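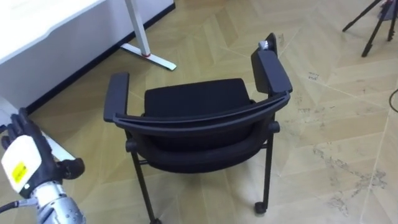
Workshop notebook, seating bench
Varnamstead site, Monday, 8:40 a.m.

Work resumed on the black task chair from the Vesum office order. The purpose of this entry is to record the condition of the arms, the knobs and the casters before the chair is returned to the second-floor reading room, and to set down the procedure so that the remaining chairs in the order are treated the same way.

Complaint as received: the chair "leans when you write." No further detail on the ticket. The ticket number is 373 and should be quoted on any parts request.

Arms. Both pads were pressed by hand at the front, middle and rear. The left pad is firm. The right pad moves slightly under load, and the movement was traced to the fixing underneath and not to the pad itself. The fixing was tightened a quarter turn and the play is reduced, though still present. A replacement washer set has been requested from Zakport. Until it arrives, the right arm is to be treated as provisional and the chair is not to be signed out.

Knobs. The round side knobs were backed off, wiped and run in again by hand. No thread damage was felt. The left one is stiffer than the right over the last part of its travel — this was noted on an earlier chair from the same order and did not get worse in use. Do not apply oil. The Sveinbjörnsson sheet calls for dry threads throughout, and the oil used last April collected dust within weeks.

Casters. Hair and carpet fiber removed with the hooked pick. All casters now turn freely on the wood-look floor. A rolling check was carried out in a straight line, then in both directions of turn, with a 10 kg bag on the seat. There was a small pull to the right on the first run and none on the second. I would attribute the first result to fiber left in one of the wheels, which was cleared between runs.

Backrest. No fault found. The channel along the upper rail holds dust and should be cleaned with the narrow brush. A cloth only pushes the dirt toward the ends. The dark seat was vacuumed and left alone otherwise.

Load test. To be done after the washers are fitted, at 100 kg for ten minutes, followed by the recline cycle. The full 1,000 cycles are not required for a repair of this kind; see the front of the binder.

Open items:
Washer set, Zakport, requested this morning.
Load test and recline cycle, pending.
Reading room to be told that the chair will be late.
Narrow brush is worn and needs to be reordered.

11:15 a.m. Zakport confirms the washers are in stock. The size they quote does not match the one on our sheet. I have asked them to check it against the Vesum part list before anything is shipped.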